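Wanted: patient people to fold laundry for a robot that can't yet

Galleo is a laundry-folding robot under construction in the Ziscombe shared workshop, at the bench between the drill press and the sink that only runs hot. We have been at it since January. It has a frame, two arms, a power supply that hums in B flat, and no idea what a sleeve is. We need help with the last part.

What you would do

You sit at a table and fold clothes with a pair of hand-held grippers, one in each fist, while the cameras on them record what happens. You are not allowed to use your fingers, and you will miss them. Shirts first, then sweatshirts, then towels as a reward. When a fold goes wrong you shake the thing out and start over, and we keep the bad ones too.

Our target is 2440 folds. We have 741, a good many of them done by the same two builders, which means that Galleo is currently set to inherit their habits. One of them folds like a man packing to leave in a hurry. We would like a wider range of influences.

Who we want

Anyone over 18 who can sit for a two-hour session and lift a damp bath towel. Left-handers are especially welcome, as we have almost none on record. No experience with robots is needed. Experience in clothing retail would make us very happy, and would probably embarrass the rest of us.

You should be able to hear "could you do that one again, slower" without taking it personally.

What you get

$700 for the full run of 20 sessions, paid in two halves, or $35 a session if you only want to try a few. Coffee is included and is about as good as you'd expect from a workshop. You also get bench access on session days, so bring your own project if you have one that fits on a shelf.

Practical matters

Sessions start at 6:30 p.m. and end by 8:30. The workshop is up one flight of stairs, there is a freight elevator, and the heating is moody, so wear layers. The grippers get tiresome on the wrists after a while. Take breaks whenever you like, and tell us if anything hurts.

We supply the clothes, 122 pieces at last count, all washed. Please don't bring your own laundry. It has been tried.

To apply, leave a note in the Galleo box by the workshop door, or write to us through the Ziscombe members' page. Tell us which evenings suit you, which hand you write with, and your honest feelings about fitted sheets.
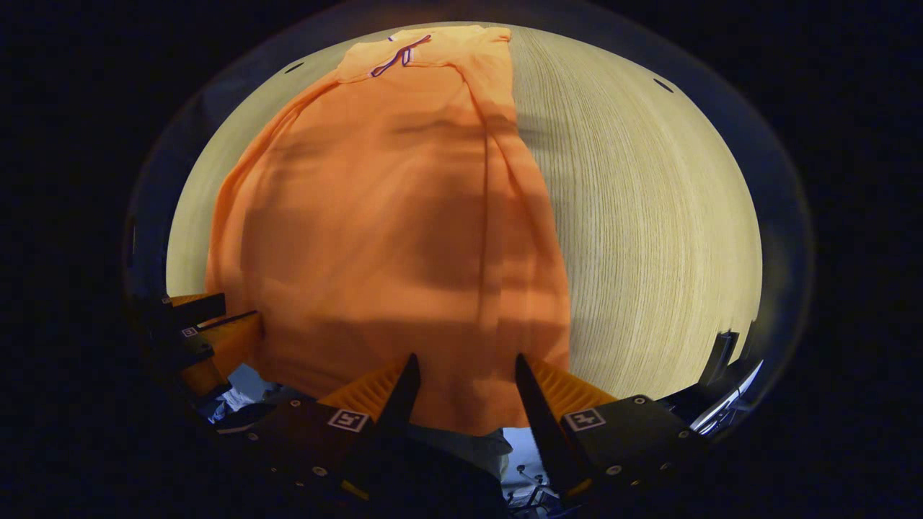

An orange top on the folding table, grippers at work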